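Clip hanger

A clip hanger, also called a sock hanger, peg hanger or octopus hanger, is a household article for drying small items of laundry. It consists of a rail, ring or rectangular frame fitted with a number of clips or pegs, and a hook by which the whole is suspended from a clothesline, rod or curtain rail. Clip hangers are used mainly for socks, underwear, baby clothes, face washers and handkerchiefs, which take up a lot of line space if pegged one by one.

Form and materials

Most clip hangers are moulded from polypropylene, often in white or pastel colours. Metal versions, usually stainless steel, are heavier and cost more, but are not made brittle by sunlight. The number of clips depends on the pattern. Small bar hangers meant for infants' clothing carry only a few, while large folding frames carry dozens; the biggest model in the Pimley range has 56.

Three layouts are common. The bar type has a single straight rail and resembles a coat hanger. The round type has clips set around a ring, sometimes with an inner ring or spokes. The rectangular type is generally hinged along the middle so that it folds flat for storage. Round and rectangular hangers need to be loaded evenly or they tilt, and a heavy pair of work socks on one side is enough to bring the opposite side up against the line.

Clips may be fixed to the rail or hung from it on small links. Linked clips turn freely and tangle more readily in storage. Some makers sell replacement clips, although the fittings differ between brands and are seldom interchangeable.

Hooks

The hook may be moulded in one piece with the body, attached through a swivel, or supplied separately. Swivel hooks let the hanger turn with the breeze. Outdoor models often have a locking hook that closes around the line, as an open hook can be lifted off in gusty weather. A hanger without a deep enough hook can be hung from a rod with a separate metal S-hook.
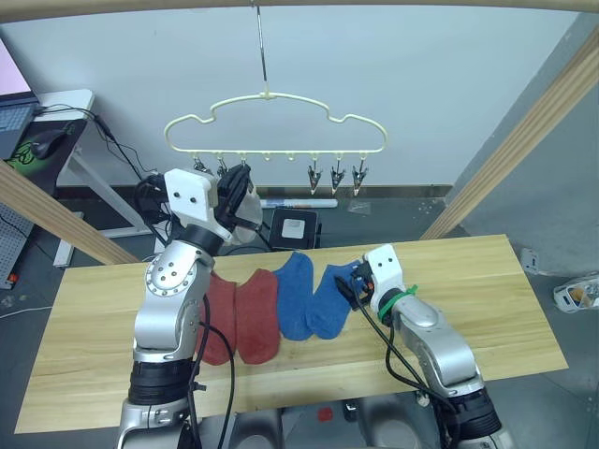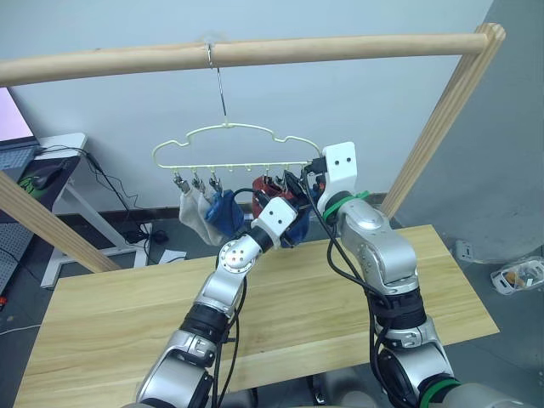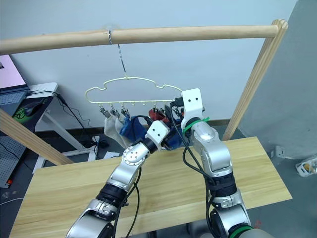
Plastic clip hangers of the bar type, used with small garments.

Use

Socks are normally clipped by the cuff or by the toe. Manufacturers' advice is divided on the point. Clipping at the toe keeps the elastic from being pinched, while clipping at the cuff leaves any mark where it is less likely to be felt in the shoe. Pairs are often placed on neighbouring clips so that they can be folded together as they are taken down.

Indoors, clip hangers are hung from shower rails, airing racks or wooden rods set between uprights. Spacing matters more indoors than out, and leaving every second clip empty shortens drying time for thick wool or terry items. A hanger can be loaded at a bench or table and then carried to the line, a habit common in apartment buildings where the drying area is on another floor.

Durability

Plastic clip hangers fail most often at the clip springs and at the neck of the hook. Ultraviolet light is the main cause of failure outdoors. In an April trial by the household testing service Cosance, clips on 15 hangers were opened and closed 3,000 times after a period of outdoor exposure. The stainless steel models came through with their springs intact. Three of the plastic models lost at least one clip, and a further two showed whitening at the neck - a sign of stress in the plastic - without breaking.

Storing the hanger indoors between washes extends its life. Rust on wire springs can stain light fabrics, and affected clips are usually discarded.

Commercial variants

Hotel laundries and child care centres use longer rails mounted on trolleys. The Azimi rail, sold in Australia and New Zealand, has removable clips that can be colour-coded by room. Studamano makes a wall-mounted version with a retracting arm, intended for balconies where lines are not permitted.

See also

Clothes horse
Clothes peg
Coat hanger
Hills hoist

This page was last edited on May 7, 2026.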